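Notes for talk: Cutting throwaway cups at the workplace
Salim Mosoti, staff sustainability session, slot is 35 minutes

Slide 1. Title
Say hello, say which site I'm from. Mention the Alarcón building has two kitchens and one coffee cart downstairs. Questions at the end, please.

Slide 2. Where we started
In May we went through one day's bins from both kitchens. 334 cups, nearly all from the cart. Most had a plastic lining, so the council's paper recycling won't take them. Pause here. People usually ask about compostable cups. Our waste contractor doesn't accept those either, and they go to landfill with the rest.

Slide 3. What we tried first
Posters. No change that we could measure. Then a 44 cent discount at the cart for bringing your own. A few regulars took it up, mostly people who already owned a cup. Skip the Gromano figures if running behind.

Slide 4. Bring your own

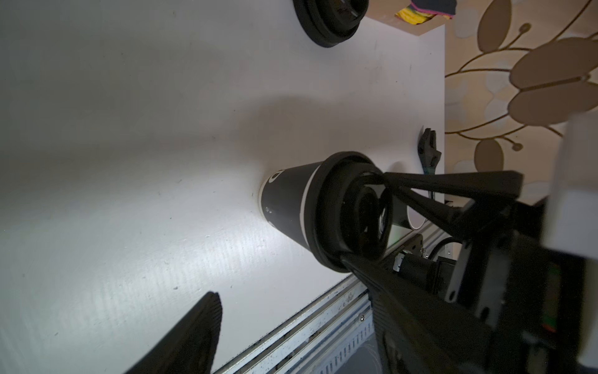
Black cup with a thin white band.

Main point for this slide: people forget. They leave the cup in the car, or it's sitting dirty on the desk. When we asked, washing up came ahead of price as the reason for not using one. Read out the comment from the Perner team about the sponge.

Slide 5. The shared cup shelf
Borrow a cup from the shelf, drop it in the tub by the lift, and it goes through the dishwasher at 4 pm. Fultex lent us the racks. Colour of the tub matters more than you'd think; the grey one got used as a rubbish bin. We swapped it for a yellow one.

Slide 6. What it costs
Dishwasher tablets, replacement cups, a bit of someone's afternoon. Have the spreadsheet open in case finance asks.

Slide 7. Questions
Likely ones: hygiene, lids, visitors. Lids are still unsolved. Leave contact slide up while people pack up.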